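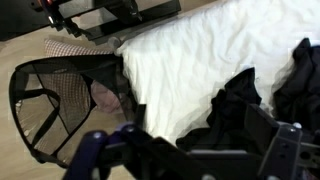 Figure 3. Wrist-camera view during collection of the laundry sorting task. Two black garments lie on the bed sheet; the mesh hamper holds pink-and-white gingham cloth and a pinkish-mauve garment. The second arm is at upper left.

3.2 Demonstration Collection

Demonstrations for the Flondari task set were recorded by teleoperation on a two-arm station. The operator controls both arms at once, and each arm carries its own wrist camera. Joint positions, gripper opening and camera images are logged on a common clock. The laundry task requires garments to be moved between a bed and a collapsible hamper, with either arm allowed to make the grasp.

We collected 264 episodes of this task. Sessions were kept short, and the starting layout was changed between episodes by hand. The sheet was not smoothed at reset. Folds in the sheet give the policy false edges near the grasp point, and an early model trained only on flat bedding tended to close on the sheet along with the garment. Dark clothing on white bedding, as in Figure 3, is the high-contrast case; light garments were used in a separate group of episodes and are reported in Section 5.

The hamper presents a different problem. Its walls are semi-transparent, so cloth inside it can be seen from the side as well as through the opening (Figure 3, left). A policy that relies on color alone may reach for cloth through the mesh. The rim also bends out of shape, and its outline cannot be treated as a fixed target. We therefore did not label the rim position and left the opening to be inferred from images.

Episodes were screened using the review tool from the Skoturach pipeline. An episode was dropped if the logs had a gap, if the arms touched, or if the operator released the controls before the final garment was let go. Screening removed 74 episodes. Teguh Wattimena repeated the screening on a subset without access to the first set of labels, and disagreements were settled by replaying the joint logs.

Wrist images were stored in compressed form. Compression causes visible smearing where white fabric meets darker objects. We compared 2 compression settings on held-out episodes and kept the stronger one, as grasp error did not change by a measurable amount. The same setting is used for all results in Section 4.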